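BISTSIDE ALLOTMENTS ASSOCIATION
Minutes of the members' meeting, December

Meeting opened at 7:30 p.m. in the upstairs room. Quorum was met. Minutes of the last meeting were read and accepted with one correction: the gate code was changed after the break-in, and the earlier minutes had it the other way around.

1. Water

The chair reported that the Darwish meter reading came in higher than last year again. The chair's view is that there is a leak under the main path. Several members said they had heard about this leak for two seasons and would like to see a wet patch before paying anyone to dig. It was pointed out that the tap by the compost bays is left dripping most weekends, and that a washer is cheaper than a trench. The chair said both could be true.

Agreed: replace the washer first, read the meter on a Monday and again the next Monday, then talk about digging.

2. Rent

Proposal to raise the yearly plot rent from $30 to $40. The paper handed out with the agenda said the increase would "secure the future of the site." A member asked what it would be spent on. The answer was general upkeep. The same member asked what general upkeep had been done this year and was told the notice board. The notice board was discussed. It still has no glass in it.

The secretary asked that the proposal be brought back with actual costs written next to it. The chair felt this was a lot of paperwork for ten dollars. The vote went in favor of bringing it back with costs.

3. Pradora soil improver

A sales rep from Pradora has offered the site a free pallet of their soil improver in return for a sign on the front fence and permission to use the site in a leaflet. The leaflet they sent says that plants grown with it are "happier." Nobody at the meeting was able to say how this was measured. The ingredients list says "natural matter," which would also cover what is already in the compost bays.

Arguments for: it is free. Arguments against: the sign would be up for two years, the pallet would be gone by May, and the lease may not allow advertising. The secretary will check the lease. Members who want to try the stuff on their own plots can buy a bag like anyone else.

4. Slugs

Copper tape was discussed again. Those who use it say it works. Those who have plots next to them say the slugs just come next door, and that one mild spring proves nothing either way. No decision was needed and none was made.

5. Winter covers

Left over from the fall meeting. The question was whether the site should buy plastic in bulk for members to cover beds and cold frames over the winter, or leave people to sort themselves out as before. The supplier, Skakonia, says its sheeting will last "season after season" but would not put a number on it when asked by phone. The point was made that any sheet left out in wind and sun will go brittle sooner or later, and that somebody will then be picking bits of it out of the hedge. Another member said fleece is no better in that respect and costs more.

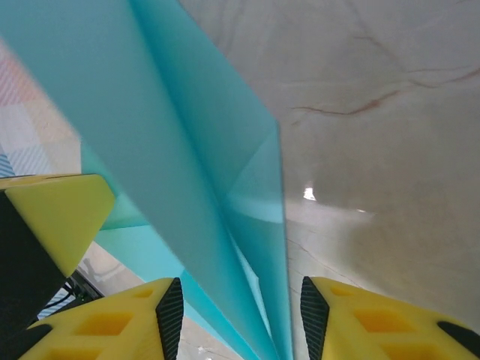
Item 5: blue see-through plastic sheet, folded.

Color was raised. Clear was preferred by most, on the grounds that the blue kind lets in less light. No one had figures for this, and the claim on the Skakonia price list that tinted sheet "calms" seedlings was not taken seriously.

Agreed: no bulk order this winter. Members are reminded that old plastic goes home with them and does not go behind the shed.

6. Any other business

The wheelbarrow with the flat tire has been reported again. It was also reported in June.

A request to keep hens was held over until the person asking can attend.

The padlock on the tool store sticks in cold weather. Oil is on the shelf inside the tool store. A second can will be kept elsewhere.

Meeting closed at 9:10 p.m. Next meeting in February, same room, if the heating is fixed.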